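13 May 2018

Hi Osaze,

You asked for something shorter than last time, so I'm going to try, though you know how I get once I start on wind tunnels. This covers the women's careers part of the Flornadden oral history project, from where we left off in July up to now.

The big news is that we have 13 interviews recorded and transcribed! I promised you 20 by the end of the grant, and I still think we'll make it, but the last seven are going to be slower. Several of the women we want to talk to live a good way off, and two would like to see the questions in writing first (fair enough, I'd want the same).

What I didn't expect was how much of the talk would be about job titles. Almost everyone we recorded started out as a "computer" or an "aide" and did engineering work for years before the title caught up. One woman kept every pay slip from her time at Ekau in a cookie tin, and she let us scan the lot. You can follow her whole working life through that tin — three titles in the first six years, and the same desk the whole way. I could have stayed all afternoon, and I sort of did.

The Cadeo papers are going less well. The finding aid lists 20 boxes of test section drawings and staff memos, and we've been through six. The memos are great. The drawings are mostly unsigned, so matching them to the people we've interviewed means comparing lettering, which is slow work and hard on the eyes. I've stopped promising a date for that part. 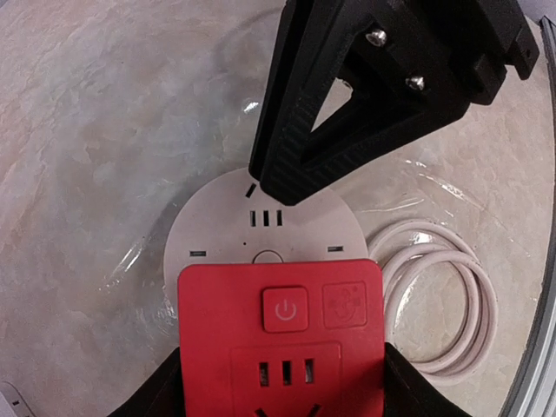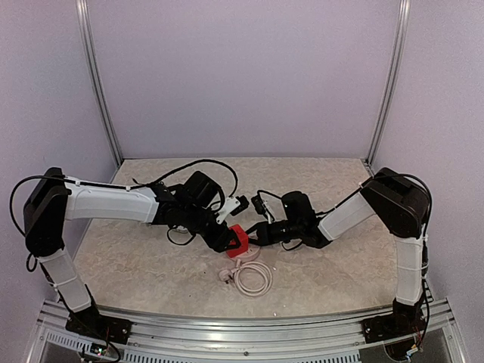 Talha Tanoli wrote back on the draft chapter to say that the section on promotions leans too hard on the women who made it to branch head, and that the ones who left after a few years deserve the same number of pages. I grumbled for a day and then rewrote it. The chapter is longer now, and I like it a lot better.

On money, we're under on travel and over on transcription. The transcribers charge extra for technical vocabulary, and there's no getting through a conversation about boundary layers without technical vocabulary. I'd like to move part of the travel line across to cover it, if that's okay with you. I can send the breakdown separately.

Still to do before the next report:

- record the next 3 interviews, starting with the former Işık instrument shop people
- get signed release forms back for the two we did by phone
- finish the glossary (it's at the letter M and I'm a bit sick of it)
- pick the audio clips for the website

One question for you: do you want full transcripts in the public archive, or only the edited versions? The women are split on it, and I'd like to have your answer before I write to them again.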